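The Retry Button Is Not a Plan

I have spent a good part of this year reading robot log files, and I would like to say a word against the retry.

You know the one. The arm goes for the thing, misses the thing, and somewhere in the code a counter goes up by one and the whole routine starts over from the top. If it works the second time, the run is marked as a success and everyone goes to lunch. If it doesn't, there is a third time. In our stack at Rekura the limit is 4, a number picked by somebody who has since left and who, when I wrote to ask, could not remember picking it.

The retry is the most popular piece of software in robotics. It is in every control stack I have worked on, usually under a nicer name. One team called it "recovery behavior." Another called it "persistence," as though the arm had been raised by strict parents. At Tanguy, where I worked for a couple of years on warehouse picking, it was a box in a diagram labeled "robustness," with an arrow coming out of it and going straight back into the box before.

What bothers me is how little the program learns on the way around. A person who reaches for a cup and misses has found something out. The cup is farther off than it looked, or the handle points the other way, or they should put their glasses on. The person's second reach is a different reach. Our second reach is the first reach with a bit of noise added, and we are relying on the noise to do the thinking.

I went through one of our nightly batches to see how bad it was. There were 3,512 episodes in it, and the dashboard said 2,580 of them had succeeded, a figure that had already been put into a slide and admired. The dashboard did not say how many of those had succeeded on the first go. It had no column for it. I wrote a small script, which took an afternoon, and found that roughly 500 had needed at least one retry, and that in a fair number of those the first attempt had knocked the target somewhere easier. The policy had failed its way into a better starting position. I'm told there are people who run their careers like this.

Marianna Kaczmarczyk, who owns the dashboard, took this well. She added the column. Then she pointed out that the column made the whole team look worse than the other team, who had no such column, and asked whether I would be explaining that upstairs or whether she would. I explained it upstairs. It went about as you'd expect, and the column is still there, though you now have to scroll right to reach it. 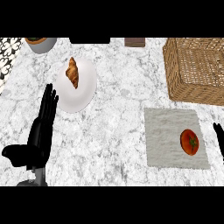 My own patch of all this is the planner, the part that sits between "pick a thing up" and the joint angles, and it gets blamed by both sides. Perception says it delivered a perfectly good pose and the planner wasted it. Control says it tracked a perfectly good path and the planner should have sent a better one. Most of my week goes to kitchen counters in simulation, and a kitchen counter is a fine place to see why a plain retry is lazy. Take a tomato on a gray cloth. If a closing hand drags the cloth, the tomato has moved, and so has the surface under it, and the pose that perception handed over a second ago describes a world that is gone. A croissant on an oval plate has the same trouble in another form, especially when it hangs a little over the upper edge of the plate, so that a push in the wrong direction is a push off the plate and onto the marble. In either case the useful thing to do after a miss is look again and ask what changed. Our code did look again, to be fair to it. It looked again and then threw the new picture away, on account of a caching flag set to true in a file named temp_config_final.

I fixed the flag. Success went down. For two days I was the man who had broken grasping.

The reason was dull. With fresh poses coming in, the planner began to notice that things had moved, and when things moved enough it declared the target unreachable and gave up politely. Before, working from stale poses, it had swung at where the thing used to be with great confidence, and every so often that was close enough. A confident program with old information beat a careful one with new information, at least by the only measure we had on the wall. I don't think the lesson there is to go back to the old information, although that was proposed, in a meeting, by an adult.

I think we have the wrong unit. We count episodes, and an episode is a very forgiving container. You can put nearly anything in it. What I would count is attempts, and for each attempt I'd want the program to write down, before it moves, what it expects to happen: the hand will close, the fingers will stop at about this width, the object will come up with the wrist. Afterward it compares. If the fingers closed all the way, there was nothing between them, and the next attempt should be about finding the object. If they stopped early but the object stayed on the counter, the next attempt should be about the grip. These are two different problems and we have been sending both of them back to the same arrow.

None of this is new. Wanda Piątek wrote up something very close to it at Custeo years before I got interested, in an internal note that she later let me read, and her version is shorter than mine and has a working state machine in the back. She tells me it was turned down because it made the demos slower. The arm would pause after a miss while it worked out what had gone wrong, and visitors took the pause for a crash. So it was replaced by something that flailed right away, and visitors liked that very much. They said it looked determined.

I'll grant the other side some ground. People who train large policies end to end will say that all my bookkeeping is a crutch, and that a big enough network with enough failed grasps in its data will learn to reach differently the second time without being told. They may be right. I've seen one or two policies do it, and it is a lovely thing to watch, a hand backing off and coming in from the other side with no line of my code involved. But those same teams wrap the policy in a loop with a counter. Ask them. Ask to see the evaluation script, and somewhere around the bottom there will be a max_attempts, and it will be greater than one, and the paper will mention it in a footnote if it mentions it at all.

There is also the matter of cost. In simulation a retry is free, or it feels free, because the electricity is paid by another department. The plate cannot chip and the tomato can be squashed every night and be back on its cloth by morning. Habits formed there travel. Jerska, who make the gripper controller we test against, give you a retry setting with no upper limit, and I have met the configuration file in which someone took them up on it.

So my request is a modest one. If your program tries again, make it say what will be different this time. One line in the log will do. If the honest answer is "nothing," let it write "nothing," and then let somebody read that line several hundred times in a row, as I have, and see how they feel about the word robustness by the end of it.

I've opened a ticket to lower our limit from 4 to 1 in the nightly batch. It has been closed twice as a duplicate of itself. I have reopened it with no changes.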